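4. Colocação do cesto aramado Selateck sobre a superfície de trabalho

4.1. Limpe a superfície cinzenta com um pano seco e retire os resíduos presos à textura.

4.2. Pouse o cesto dourado sobre a superfície, com espaço livre em toda a volta. Os arames finos da grelha não devem suportar o peso da mão - segure sempre pelos varões exteriores.
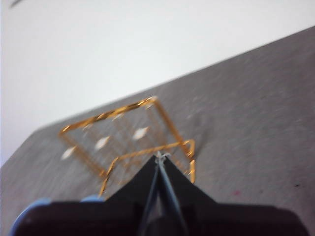

Menen pergunta se o cesto pode ficar encostado à parede. Pode, desde que se mantenha uma folga de 10 mm, para não riscar a pintura.

Nota: os reflexos amarelos ao longo das arestas são próprios do acabamento brilhante e não constituem defeito.

4.3. Para retirar o cesto, levante-o na vertical. Não o arraste.

Cuidado: o arrasto dos varões metálicos pode marcar a superfície de forma permanente.

4.4. Passe a mão pela superfície, do bordo até ao canto arredondado, e verifique se existem vincos ou fios puxados. Se os houver, aguarde 24 horas antes de voltar a colocar o cesto.
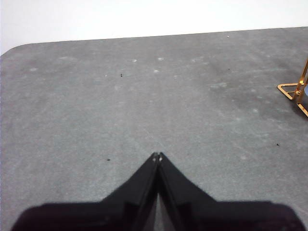 5. Manutenção periódica

5.1. Limpe os arames com um pano macio e água tépida, sem abrasivos.

5.2. Registe a limpeza na ficha Hilivico fornecida com o produto.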